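Trangate-users mailing list archive
Print this message | E-mail this message

This site uses cookies to remember your reading preferences. By continuing to browse the archive you accept this.

Subject: Re: Oketti kitchen pack, worth the money?
Date: December 2021

> Hello list,
>
> Our lab is looking at the Oketti kitchen pack from Bondon. We have been
> using our own kitchen scene in Trangate for pick and place and it looks
> like a shoebox with a table in it. The sales page is mostly adjectives.
>
> What I would like to know before I ask for a quote:
>
> - Does it load without a day of fixing paths?
> - Are the cabinets and appliances real parts or one big mesh?
> - How bad is the frame rate with a wrist camera running?
> - Is the Brito add-on needed, or can we record with our own scripts?
>
> We have one workstation and no render farm. Any experience welcome,
> good or bad.

We bought the pack in May and have used it most weeks, so I can answer most of this. We paid list price, which was $883 for a lab license with 2 seats. I have no connection to Bondon other than a long support thread.

I'll go through your questions in a slightly different order and put a few of our own renders in between. They all come from the kitchen with the red backsplash, which is the one we ended up doing nearly all our work in. The pack has 8 kitchens, but several of them share the same cabinets with other colors, so look at the floor plans before you get excited about the number.

The part I was most curious about was the surfaces. Our old scene had flat gray everywhere, and anything we trained on it fell apart as soon as a shiny door came into view. In this one the upper cabinets pick up the ceiling lights and the backsplash has a soft shine to it. You can turn the reflections down per material if they cost you too much. 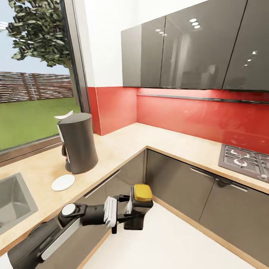

INSTALLING AND LOADING

It took us one afternoon. The installer puts everything in a folder under your home directory and doesn't ask. If you want the assets on a shared drive, you have to move them by hand and then edit the root path in two files, the scene index and the material library. The manual mentions only the first one. If you forget the second, the kitchen loads fine but every surface comes up in the default gray, and you will spend an hour thinking it is a driver problem. We did.

After that it loads cleanly. The first load is slow while it builds the collision shapes. Later loads are quick unless you change something in the layout, in which case it builds them all over again, even if you only moved a cup.

Units are meters and the up axis is Z. I mention it in case your own scene is older and set up the other way, like ours was.

REAL PARTS OR ONE MESH

Mixed. The loose items are separate bodies with sensible masses. The doors and drawers have hinges and slides, and the handles have proper collision. The faucet, the range hood and the cooktop are fixed. The knobs on the cooktop look like they ought to turn, but they don't in our version. Support said it was planned and gave no date.

The carafe for the coffee maker is its own object with its own lid. The lid is joined to the body, so don't plan a task where it comes off. There is no liquid in the pack at all.

Everything sits on the counter at sane heights. I checked the counter against the one in our break room and the difference was too small to care about. Reach was a bigger problem. With the arm base where the sample file puts it, ours ran out of reach before the back of the corner. We moved the base in toward the counter and saved that as our own layout.

WRIST CAMERA

Since you asked about this one in particular: the wrist view is usable, but expect to spend time on the mount. The default offset puts the camera very close to the gripper, and on our arm the gripper takes up a large share of the image. What is left for the background is often a strip of wall and whatever you happen to be reaching for.

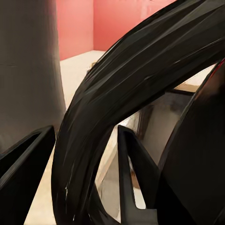 Wrist view at the default mount offset. Gray object at left, gripper parts in the center and at right.

Some people will want that, as a real wrist camera often has the same trouble. We pulled the camera back a little and tilted it for our own runs, and kept a small batch at the default for comparison. The close-up textures are the weakest part of the pack. Walls that look fine from across the room get blotchy when the camera is right on top of them.

For frame rate, one outside camera ran at a comfortable speed on a single mid-range card. Adding the wrist camera slowed it noticeably. Adding a second outside camera on top of that made live control unpleasant, and we went back to recording the joint states first and rendering the cameras afterward. With one workstation I would start that way and skip the live option. You lose the preview, but the files come out the same.

Turning off the window reflections gave us more than lowering the image size did. The yard outside the window is a real piece of geometry, with trees in it, and there is a switch to replace it with a flat picture. We left it on for stills and off for everything else.

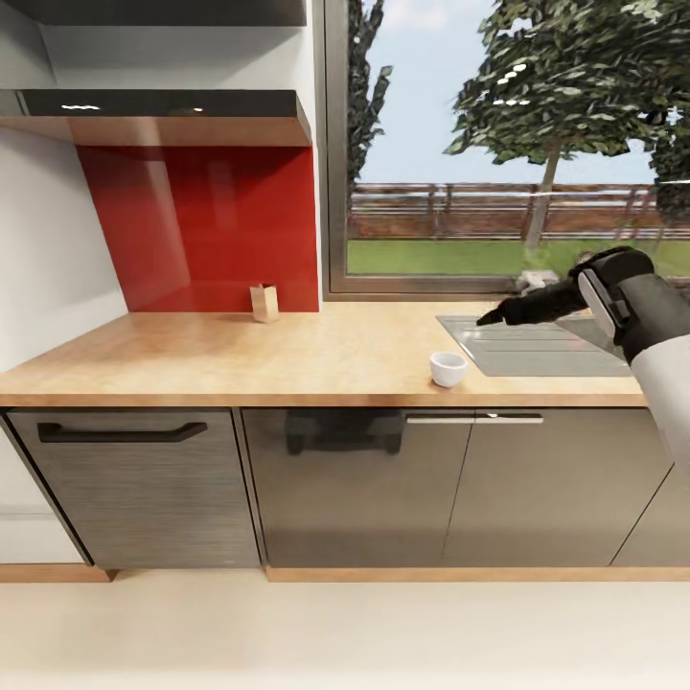
Side camera, sink end of the counter, with the white cup in front of the sink.

The outside cameras are easier to live with. The sample file gives you a few fixed positions and they are decently chosen. One of them has the arm blocking the faucet for a good part of any sink task, so check your views before you record a whole batch. I would also lock the camera positions once you like them. They are stored with the layout, and a layout update from Bondon replaced ours without a warning.

DO YOU NEED THE BRITO ADD-ON

Probably not, if you already have scripts. Brito is the recording tool. It gives you start and stop buttons, a task list, and a viewer for going back through episodes. It also resets the loose objects to random starting positions inside a region you draw on the counter. That last feature is the only one we would miss. You could write it yourself in a day or two, though you would have to deal with objects spawning inside each other, which Brito handles.

The format it writes is documented. We convert it to our own with a short script and I can post that to the list if there is interest.

We set up 19 tasks in total, nearly all of them moving one thing from one place to another, such as the carafe from the coffee maker to the counter by the sink. Glossy dark objects against the dark cabinet fronts were hard for our detector. 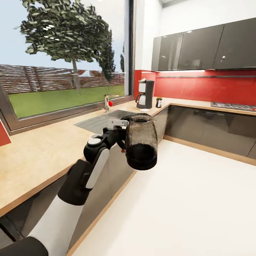

Grip settings need a look as well. The friction values in the pack are set high, and objects stick to the fingers in a way ours never do on the bench. We cut the finger friction in half and left the object values alone. After that, bad grasps started slipping, as they should. If you compare results with another group, ask them what they used, or the numbers won't mean much.

SUPPORT

Slow but competent. Replies took several days and came from somebody who had clearly opened the file. The license is tied to the machine, and moving a seat to another computer means writing to them. Ours was moved without any fuss.

Would I buy it again? Yes, for one kitchen and the loose objects. If your tasks are all on a bare tabletop I would keep the money and put some better materials on the shoebox. Ask Bondon for the trial before you ask for the quote. It has only the one kitchen, but it is the complete one, and it will tell you right away how your card holds up with the wrist camera on.

One thing I can't answer is whether the pack runs under the new Trangate release. We are still on the old one and plan to stay there until our current recordings are finished. If anyone has tried it, I would like to hear about the collision shapes in particular.

Print this message | E-mail this message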